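Kapitel 7
Zwei Arme, eine Aufgabe: Übergaben planen und programmieren

In den Kapiteln 5 und 6 haben Sie mit einem einzelnen Roboterarm gearbeitet. Sie haben Gelenkwinkel ausgelesen, Positionen gespeichert und einfache Greifaufgaben als Folge von Wegpunkten programmiert. Für viele Aufgaben reicht das aus. Sobald aber ein Gegenstand von einer Seite des Arbeitsraums auf die andere gelangen soll und kein Arm beide Seiten erreicht, muss er übergeben werden. Damit beschäftigt sich dieses Kapitel.

Sie lernen in diesem Kapitel,
wie man den gemeinsamen Arbeitsraum zweier Arme bestimmt,
wie man eine Übergabe in Zustände zerlegt und als Ablaufplan darstellt,
wie sich zwei Programme über Signale abstimmen,
welche Fehler bei einer Übergabe auftreten und wie man sie protokolliert.

Voraussetzungen: Abschnitt 5.3 (Koordinatensysteme), Abschnitt 6.1 (Greifer öffnen und schließen), Abschnitt 6.4 (Zustandsautomaten). Wer 6.4 übersprungen hat, sollte ihn jetzt nachholen. Die Aufgaben ab 7.3 sind ohne Zustandsautomaten nicht lösbar.

7.1 Einstieg: Das Projekt Trekex

Als durchgehendes Beispiel dient uns das Projekt Trekex, das in der Robotik-AG der Grandon-Schule entstanden ist. Die AG wird von Rosalie Pfister geleitet und nimmt jedes Jahr am Schülerwettbewerb Breathnach teil. In der Kategorie »Kooperation« lautete die Aufgabe, einen leichten Gegenstand mit einem Arm aufzunehmen, ihn an einen zweiten Arm zu übergeben und auf dessen Seite abzustellen. Während des Laufs durfte kein Mensch eingreifen. Für jeden Lauf standen 128 Sekunden zur Verfügung, gewertet wurden 20 Läufe.

Die Gruppe hatte im Januar mit einem einzigen Arm begonnen. Der zweite kam erst später dazu, und der Umstieg fiel schwerer als erwartet. Danjuma Dauda, der den größten Teil der Ablaufsteuerung geschrieben hat, hielt im Projekttagebuch unter dem 14. Oktober fest:

»Jeder Arm macht für sich genau das, was er soll. Zusammen klappt es trotzdem nicht. Der rechte greift zu, bevor der linke angekommen ist, oder beide warten aufeinander, und es passiert gar nichts mehr.«

Beide Beobachtungen haben einen Namen. Im ersten Fall fehlt die Synchronisation. Im zweiten Fall liegt eine Verklemmung vor (englisch: deadlock). Wir kommen in Abschnitt 7.4 auf beide zurück.
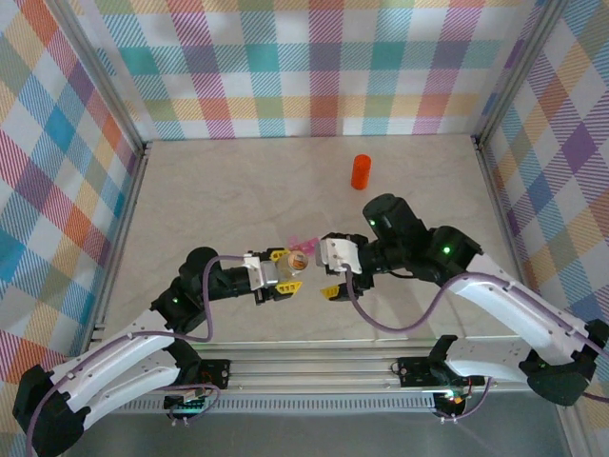
Eine Übergabe besteht aus mehr Schritten, als man beim Zusehen bemerkt. Der gebende Arm fährt mit dem Gegenstand zu einem vereinbarten Punkt und hält dort an. Der nehmende Arm nähert sich mit geöffnetem Greifer, und zwar aus einer Richtung, in der er den anderen Greifer nicht berührt. Dann schließt er. Für kurze Zeit halten beide Arme denselben Gegenstand. Erst danach darf der gebende Arm loslassen und sich zurückziehen.

Der kritische Zeitpunkt liegt in der Mitte. Solange beide Greifer geschlossen sind, bilden die Arme über den Gegenstand eine geschlossene mechanische Kette. Bewegt sich in diesem Zustand einer der beiden, wird der Gegenstand verdreht oder herausgezogen, im ungünstigen Fall werden die Motoren überlastet. In der Phase des gemeinsamen Haltens sind deshalb alle Gelenkbewegungen außer denen der Greifer zu sperren.

Die Gruppe legte für diese Phase zunächst eine feste Wartezeit von 300 Millisekunden fest. Bei leichten Bechern genügte das. Bei glatten Gegenständen war der zweite Greifer manchmal noch nicht ganz geschlossen, wenn der erste öffnete. In der späteren Fassung wird der Greifer über seinen Motorstrom überwacht: Steigt der Strom über einen Schwellwert und bewegen sich die Finger nicht mehr, gilt der Gegenstand als gegriffen. Wie man einen solchen Schwellwert ermittelt, zeigt Abschnitt 7.5.

7.2 Der gemeinsame Arbeitsraum

Jeder Arm erreicht mit seinem Greifer eine bestimmte Menge von Punkten. Diese Menge heißt Arbeitsraum. Stehen zwei Arme nahe genug beieinander, überschneiden sich ihre Arbeitsräume. Nur in der Schnittmenge ist eine Übergabe möglich.

Merksatz: Der Übergabepunkt muss im Arbeitsraum beider Arme liegen und von beiden in einer geeigneten Greiferstellung erreichbar sein.

Der zweite Teil des Merksatzes wird häufig vergessen. Ein Punkt am äußeren Rand des Arbeitsraums lässt sich meist nur mit nahezu gestrecktem Arm erreichen. Der Greifer kann dort kaum noch gedreht werden. Für die Übergabe wählt man daher einen Punkt, an dem beide Ellenbogen noch deutlich gebeugt sind.

Trekex verwendet zur Planung das Programm Stakico, in dem sich beide Arbeitsräume als Flächen übereinanderlegen lassen. Für die Aufgaben in diesem Kapitel genügt Millimeterpapier. Zeichnen Sie in der Draufsicht die Standpunkte beider Arme ein und schlagen Sie um jeden einen Kreis mit der größten nutzbaren Reichweite. Ein zweiter, kleinerer Kreis begrenzt den Bereich dicht am Sockel, den der Greifer nicht erreicht. Übrig bleibt für jeden Arm ein Kreisring.

Aufgabe 7.1
Zwei baugleiche Arme haben eine nutzbare Reichweite von je 300 mm. Zeichnen Sie die Arbeitsräume für drei selbst gewählte Abstände der Sockel. Markieren Sie jeweils die Schnittmenge und schlagen Sie einen Übergabepunkt vor. Ab welchem Abstand ist keine Übergabe mehr möglich?

Aufgabe 7.2
Schreiben Sie den Ablauf einer Übergabe als Liste von Zuständen auf, getrennt für den gebenden und den nehmenden Arm. Kennzeichnen Sie die Zustände, in denen ein Arm auf den anderen wartet. Heben Sie die Liste auf, Sie benötigen sie in Abschnitt 7.3.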